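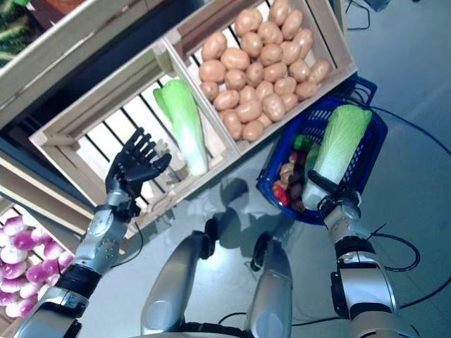
How long does Chinese cabbage keep in cold storage?

Two to three months at 32 °F and high humidity, provided the heads were sound when they were cut and cooled soon after. A week or so is a better guide once a head has been sitting on a retail shelf.

Visit report: Bokex cold store and packing hall, Drarnbridge open day

The Bokex site at Drarnbridge opened to visitors on a Thursday in November. It handles leafy vegetables, roots and some fruit for shops within a half-day drive. The public route covered receiving, vacuum cooling, long-term storage, trimming and dispatch, in that order. Machinery rooms were closed except for one viewing window.

Receiving

There are 12 dock doors on the north wall, each with an inflatable seal that closes against the trailer. Two were in use when the tour passed at 9:30 a.m. Loads are probed at three depths before they are accepted: one reading at the doors, one at mid-length, one against the front bulkhead. The bulkhead reading matters most on leafy loads, where air return is easily blocked by a badly stacked pallet. A load of cabbage that reads above 41 °F at any point is held on the dock side and cooled before it goes into a storage room.

Field heat

Cabbage cut in the afternoon can arrive well above storage temperature. Cold rooms are sized to hold product cold, and putting warm pallets into one raises the air temperature for everything else in it. Bokex therefore cools first and stores second. The vacuum cooler takes a few pallets per cycle. Pressure is drawn down until water on the leaf surface boils off at low temperature, and the evaporation takes the heat with it. The operators wet the heads lightly before loading to limit weight loss from the leaf itself. Dense white cabbage responds poorly because it has little surface for its weight, so it goes to the forced-air tunnel, where it can spend 70 minutes or several hours depending on the carton. 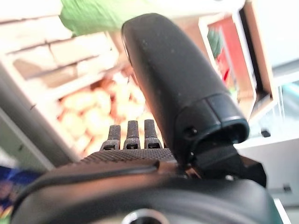
R. ANDRADE

Storage rooms

The main store has 2234 pallet positions across six rooms. Room numbers follow the order of construction and not the order of temperature, which makes the wall plan hard to read. Rooms 1, 2 and 5 run at 32 °F for cabbage, carrots and lettuce. Room 3 is kept warmer for squash. Room 4 was empty for floor repair and room 6 is split by a curtain.

Ethylene is the main reason for separating goods. Apples and ripe pears give it off, and Chinese cabbage reacts by yellowing and dropping its outer leaves. Fruit is held on the far side of the building with its own evaporators and its own forklift door. The guide was asked whether scrubbers would allow mixed rooms. The reply was that scrubbers are fitted in room 6 but are treated as a backup.

Humidity is held high by running large evaporator coils at a small temperature difference. A smaller coil running colder would do the same cooling and would pull more water out of the air, and from there out of the crop. The older rooms were built with the smaller type and are fitted with misting lines to compensate. Condensation on the ceiling panels of room 2 was visible near the door.

Trimming and packing

Heads are trimmed after storage, just before dispatch. Outer leaves are left on until then as protection and account for most of the waste. The waste belt runs to a covered skip for cattle feed. Crates come from a pool supplied by Nireo and are washed off site. The standard pallet for small crates carries 192 of them in uniform layers, and the top layer is netted where the run includes steep roads.

Points noted

The packing hall is held at 50 °F, a compromise between product and staff. Heads are meant to spend as little time in it as possible, but cartons were queued at the label printer during the visit and the queue had not moved when the tour came back the same way.

Probe readings are still written on paper and typed in at the end of the shift. The dock office would be the obvious place for a terminal.

Signs on the visitor route were clear apart from the turn after room 5. Hard hats and coats were provided. Parking is on the gravel lot behind the weighbridge, with the entrance on the east side, and the last tour left at 3 p.m.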